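Setting up a two-item kitchen task on the Kededix arm kit

Last updated 26th February. Applies to the standard Kededix package with the Custton two-finger gripper.

This page covers the path from an assembled arm to a first usable set of recorded runs. The task is bread and a toaster: slices go between a plate and the toaster slots, and the plate itself gets picked up. It is a reasonable first test of the kit. The slots leave little clearance, bread deforms under grip force, and a rimmed plate needs a different approach angle from either.

Assembly and motor ID assignment are not covered. Finish the vendor checklist first, including the cable strain test. Our unit shipped with a loose clamp on the third joint, so check that one twice.

Before you start

You need the arm, the gripper with finger pads fitted, the wrist camera, one fixed camera on a stand, and the Kededix recorder, build 778 or later. Earlier builds drop wrist frames when both cameras are running.

The toaster stays unpowered throughout. Leave the lever up.

Step 1. Fix the layout

Place the toaster against the back of the work area with its long face parallel to the wall. Put the plate in front of it. Mark the toaster feet with tape if the surface will take it. The plate doesn't need marks, as some variation in its position is useful later. Route the arm cable so that it has slack at full reach and can't drop across the slots.

Step 2. Set up the wrist camera

Open the recorder and select the wrist stream. Jog the arm until the fingertips point at the front of the toaster, then adjust the mount until both fingertips sit low in the view. If they sit any higher they hide the slot on approach. 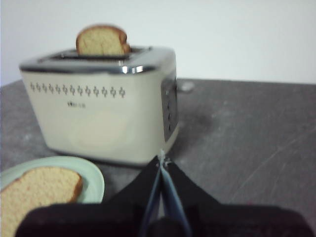
Lock the mount screws in a cross pattern and jog through the full working range once. If the view shifts, the mount isn't seated. Set exposure to manual. Automatic exposure hunts whenever polished metal comes near the lens, and the policy training step has no correction for it.

Step 3. Set the grip limits

The default limit in the Custton profile is meant for rigid parts and will crush a soft slice. Start at 19 percent and go up in steps of one until a slice survives a lift and a slow wrist roll. Day-old bread holds its shape better than fresh. Save the value as a named profile. The recorder has no undo for the default profile, a complaint we have already sent to the vendor.

Step 4. Teach the slot approach

Bring the closed fingers down beside the crust, open to the saved width, and close on the upper part of the slice. Keep the wrist angle constant for the last 5 centimeters of travel. Reset and repeat until you can do it without stopping midway.

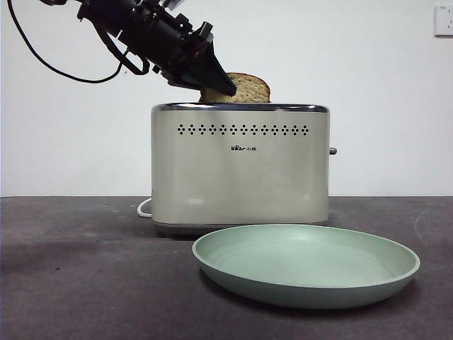

Pullholm Robotics Lab – Kit Evaluation Team

Pauses are the most common fault in first recordings. The recorder keeps them, and the trained policy will reproduce them. Use the trim tool to cut any hold longer than a second, then check that the joint traces still line up with the video at the cut.

Step 5. Record the start states

A run should begin with the arm clear of the fixed camera's view. Save one still for each start state before recording, so the person resetting the bench has something to compare against. The recorder stores these under the run name.
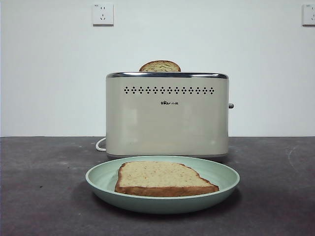 Step 6. Add the plate lift

Treat this as a separate task with its own grip profile. The plate is stiff and can take more force than bread, but the pads slide on a smooth rim if only the fingertips make contact. Record it in short sessions and let the wrist motor cool between them.

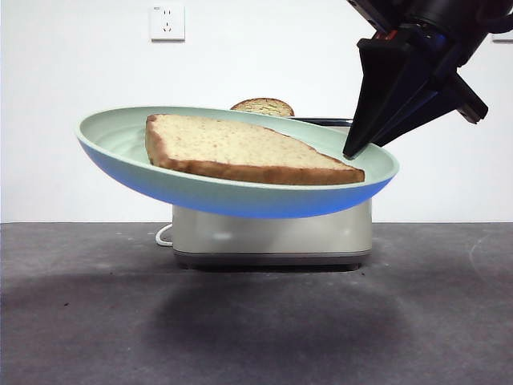

Rim grasps are where the kit shows its price. The gripper has no force feedback at the pads, so the operator judges contact by eye. With one finger reaching down inside the right part of the plate, the left end rides higher than the lower right, and the slice lying in it is on a slope. Some tilt is acceptable for training. Reject any run in which the bread moves against the rim.

Step 7. Export and train

Export both streams at the same rate. The Wijaya training service accepts the Kededix format directly, but it does not warn you when a stream is missing, so open one exported file by hand first. We used over 80 runs for the slot task. Smaller sets trained without errors and gave poor placement.

Known issues

The emergency stop releases the gripper as well as the arm. Anything it is holding will fall.

Renaming a grip profile breaks its link to existing runs. Duplicate the profile under the new name and keep the old one.

The spare finger pads ordered in October were slightly thicker than the originals. Repeat Step 3 after any pad change.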